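The Drundstead School Robotics Club is pleased to share its work for November 2021. Fifteen members are preparing a grocery bagging entry under the guidance of Mr. Edgardo Samonte.

The entry uses two arms on a shared rail. Students write and test every routine themselves.

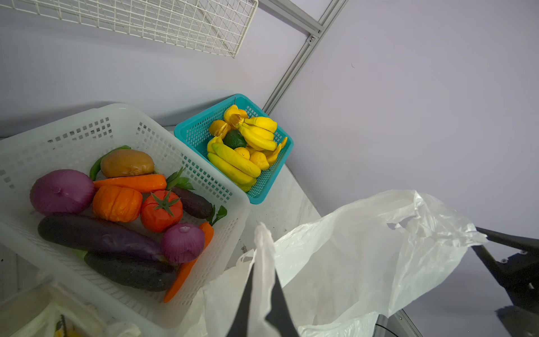
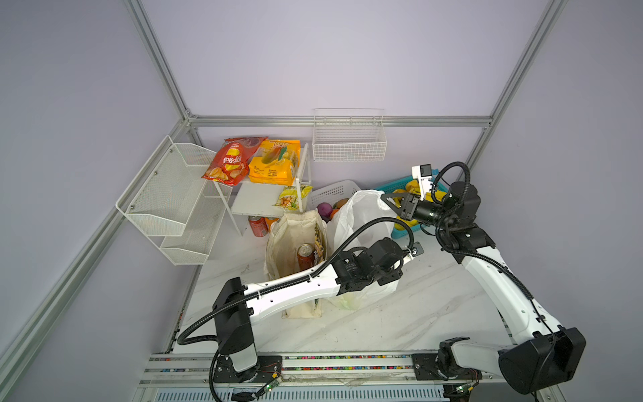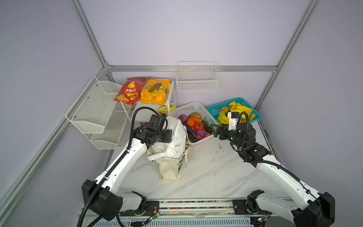

Our members have chosen to concentrate on bag handling this term. Marek Beneš, who leads the programming group, has asked that each routine be recorded and reviewed before it is changed. Soft bags remain the most difficult item, and the thin white plastic one held by its edge in the first picture has its own set of trials.

The club will present its entry at the Fivaddale Student Automation Meet in January. Families are warmly invited to attend.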